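# Wrist camera washed out and blue, parallel jaw vs. three-finger on enamel mug

Dernik arm, parallel jaw fitted, wrist camera on factory white balance.

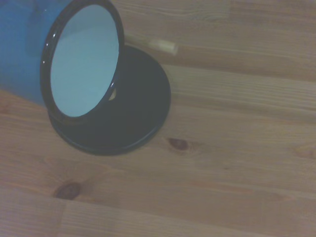
**Posted by uthai_t** (Uthai Thongdee) | Sunday, August 18, 2019 | Grippers & End Effectors

Comparing two grippers on the same arm with the same wrist camera, and I'd like opinions before I commit to one. Test object is a blue enamel mug with a black rim, lying on its side on a pale wooden table, with a round black disc partly under the mouth. The target is the mug. The disc should stay put.

Grippers:

- Fenasura parallel jaw, flat rubber pads
- Jarnoria three-finger, underactuated

Results so far, 20 attempts each, mug lying down every time:

| Gripper | Lifted and held | Disc moved |
|---|---|---|
| Fenasura | 13 | 2 |
| Jarnoria | 16 | 11 |

"Held" means still in the gripper after a slow wrist rotation through 90 degrees.

The Fenasura failures are nearly all bad approach angle. The segmentation merges the black rim with the black disc, the fitted ellipse comes out too large, and the jaw closes too far toward the disc. The Jarnoria tolerates the bad angle but sweeps the disc on closing.

Two questions. Is anyone getting a clean rim/disc split from color alone? And does the cool cast matter, or am I chasing the wrong thing?

---

**kettlebore** wrote:

Color alone won't do it. Black on black. What separates them in your image is the thin light band on the raised edge of the disc and the small tan crescent between rim and disc. Both are edge features. Run the edge detector before you threshold and fit the mug mouth from the inner boundary, where the pale interior meets the rim. That contrast is huge.

Cast is a side issue.

---

**danai_v** wrote:

Disagree on the cast. The interior of the mug reads light blue-white and the wood has gone grayish. If he thresholds in hue anywhere in the pipeline, the interior and the exterior are closer together than they should be. Lock white balance, lock exposure, shoot a gray card at working height, then redo the 20.

I'd also throw out the comparison as it stands. Was the closing speed the same on both?

---

**uthai_t** wrote:

White balance was auto, exposure fixed. Closing speed was not the same. Fenasura at 25 mm/s, Jarnoria at its default, and the manual doesn't give a number for that.

---

**danai_v** wrote:

Then you have compared two speeds and two grippers at once. The disc count in particular means very little.

---

**kettlebore** wrote:

It means something. Three fingers need clearance under the object on at least one side and he doesn't have it with the disc there. Slow it down all you like, the lower finger still goes through the same space.

---

**p_ostrander** wrote:

Which lens is on that camera? I ran a similar setup in April and had trouble with anything near the top of the picture going soft. I see the same on the little beige thing next to the rim. If that's a focus falloff and the rim runs up there, your ellipse fit is working with worse data on one side.

Also, what is it? Looks like a bit of cork.

---

**uthai_t** wrote:

Stock lens, fixed focus. It's a wooden peg from another fixture. The detector ignores it, area is under my minimum blob size.

Hadn't considered the falloff. I'll put a checkerboard at table height and measure sharpness by zone.

---

**p_ostrander** wrote:

Do it at two heights. Table height is not where the upper side of the rim is.

---

**kettlebore** wrote:

One more thing. The knots. There's a dark oval one lower left and a reddish one right of center, and a low threshold will happily call those objects. Mask the table or put a mat down.

---

**danai_v** wrote:

No mat. If it has to work on wood, test on wood. Reject on aspect ratio and height. Do you have depth?

---

**uthai_t** wrote:

No depth on the wrist. Controller is the Vrettos board and it only has one camera port. (Yes, Danai's design. No, I'm not getting a discount.)

---

**danai_v** wrote:

Second port is on the next revision. For now you can get a crude height estimate by moving the wrist a known distance sideways and matching the two views. Knots shift with the table plane and the rim shifts more. The seams between the boards are long and straight, so they make a decent reference for the plane. Costs you one extra move per pick.

---

**uthai_t** wrote:

Tried the inner boundary fit tonight on saved images, no arm motion. With kettlebore's order (edges first, then threshold) the ellipse no longer swallows the disc in 18 of the 20 Fenasura images. The two bad ones have glare on the rim. White balance still not locked, so Danai's objection stands.

Plan:

1. Lock white balance, gray card.
2. Checkerboard at two heights.
3. Rerun both grippers at 25 mm/s, if the Jarnoria accepts a speed command.
4. Sideways move for height, only if the knots cause false picks.

---

**kettlebore** wrote:

It accepts one. Register is in the back of the manual, value is in counts. 1000 is full speed on mine and it isn't linear below 200, so time the stroke yourself.

---

**danai_v** wrote:

Change one thing per run, please. And log pad wear on the Fenasura. Enamel is slick, and pads that have polished up will cost you holds that have nothing to do with the vision.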